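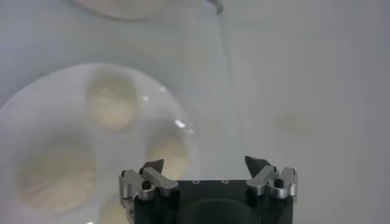
Ticket: wrist cam soft on dish task, episodes getting rejected at upload
Project: Paltent
Site: Bolville, cell 4
Opened by: Aoife Ó Riain
Status: Open, waiting on Hedix
Priority: high (we're blocking the December drop)

Problem
Wrist view is out of focus past the fingertips. Gripper itself is sharp, screws, holes on top of the body, all crisp. Dish with the wells is soft, fill in the wells is mush. Anything beyond the dish is worse. Uploader flags the episode as low sharpness and drops it. Overhead cam is fine.

Also the whole view is kind of washed out and gray. Might be a separate issue, logging it here for now.

What I expected
Dish in focus at approach height. Annotators need to tell which well the fingers are going for and they can't label the contact moment off this.

Numbers
566 episodes recorded on this task so far. 352 passed. Rest are sitting in the reject folder, NOT deleted, please nobody run the cleanup script.

Log

9:10 Wiped lens with the dry cloth. No change.

9:25 Rebooted camera node. Came back up, same softness. Exposure setting reads auto, left it.

9:40 Swapped the USB cable for the spare from cell 3. No change, put it back.

10:05 Checked config against cell 3. Cell 3 has focus locked at the far value, cell 4 is on the near one. Looks like somebody pushed the pick-and-place profile over the top of ours when the fingertips were changed. Would explain why the gripper is the only sharp thing.

10:20 Tried loading cell 3's profile. Node refuses it, "calibration mismatch", falls back to the near profile. Tried twice.

10:45 Recorded 3 test episodes with gripper open, dish left of the fingers, slow approach. Operator stopped above the wells each time and held. All rejected. Scores in the sheet, tab 4.

11:15 Asked Sepúlveda team if they can lower the sharpness threshold for this task only. They said no, they train on the wrist view and don't want it soft. Fair enough

11:30 Faint vertical line down the middle of the wrist view, right above the gripper. Very low contrast, easy to miss. Don't know if its on the lens or out on the work surface. Also a yellowish smudge to the right of it. Need someone to check both before we record again.

Workaround
None that keeps the wrist stream. Can collect overhead only but those don't count toward the quota.

Needed from Hedix
- far focus profile signed for cell 4's calibration
- confirm wether we have to redo hand-eye after loading it
- tell us if rejected episodes can be re-scored on a center crop or if they're just gone

Operators are moved to the drawer task on cell 3 until this is sorted. Teleop rig on 4 left powered, estop in. Will update after lunch.

Aoife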